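Hokeo help desk
Ticket 1979: Villca simulator, arm pauses above table before picking
Opened by: Marleny Huanca, packing line
Area: Wevomari small parts cell (virtual copy)
Status: Resolved
Opened: August 2018

Marleny, first entry
Hi all! First ticket from the packing side, so bear with me. We've been practicing on the virtual table before the real arm comes to our line in December, and I have to say I'm loving it. Two months ago I was sorting parts by hand all shift, and now I'm the one telling the arm where to go!

The trouble: when I run the sort job, the arm goes up to its high point and just waits. No error, no beep. The job timer keeps running, and after 22 seconds it drops back to the start menu. I tried it on both training PCs, same thing.

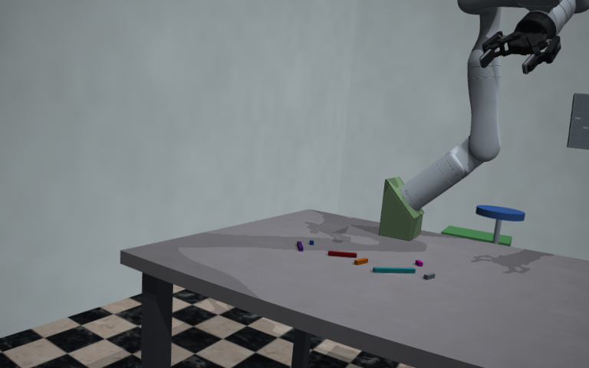
I also restarted Villca and loaded the job fresh from the shared folder. Still waits. Dranora (the scheduler) shows the job as "running" the whole time, which threw me off at first.

Support, reply 1
Thanks, great notes. Please open the job settings and tell us the approach height. Also check whether "wait for operator" is on. That box is meant for shared stations where a person loads parts by hand.

Marleny
Approach height is 235. "Wait for operator" is ON. I didn't set it, but I think it came over with the job we copied from the loading station. Should I just turn it off?

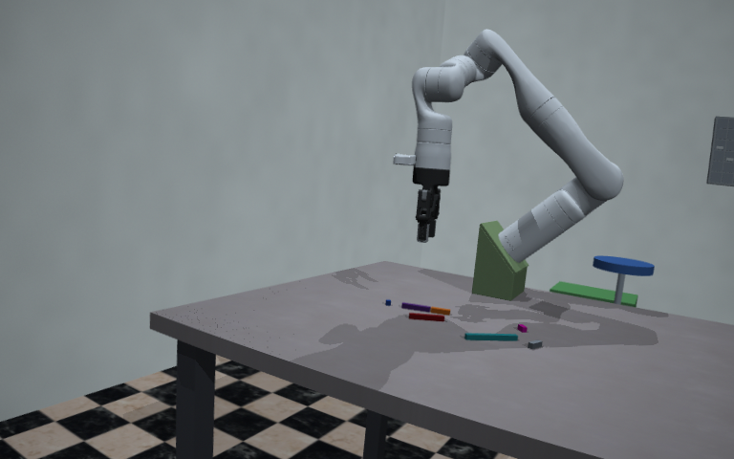 Gripper pointing down, well above the blocks. Nothing picked up.

Support, reply 2
Yes, turn it off for this job only. Leave the loading station's copy alone, they need it. Save under a new name so the two don't get mixed up again, then reload the job in Dranora. It holds on to the old copy until you do.

Marleny
Did all that. Big step forward! The menu thing is gone and I got through a full run. Then on run 2 it waited up high again. 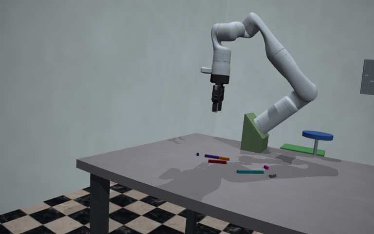
So I went back through the steps with the evening crew, and we found it: one of us had started run 2 from the recent jobs list, and that list still pointed to the old file. Started it from the new name and it went straight through. We cleared the list on both PCs.

Support, reply 3
Good catch. We'll add the recent list to the help page. Can you send one more view with the arm low, from the room camera, so we can compare the height with our copy?
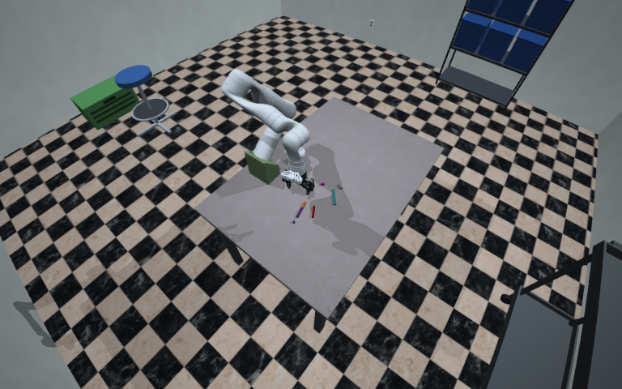
Room view, gripper just above the table near the base.

Support, reply 4
Matches ours. OK to close from our side?

Marleny
Yes, please close. One request for later: could the screen say "waiting for operator" in big letters when that box is on? The folks coming over from hand sorting are quick learners, but a silent arm makes people think they broke something. Three of us have started writing our own jobs, and I'd love for the rest of the line to get that same kick out of it.

Support
Request passed to the Villca screen team. Closing ticket.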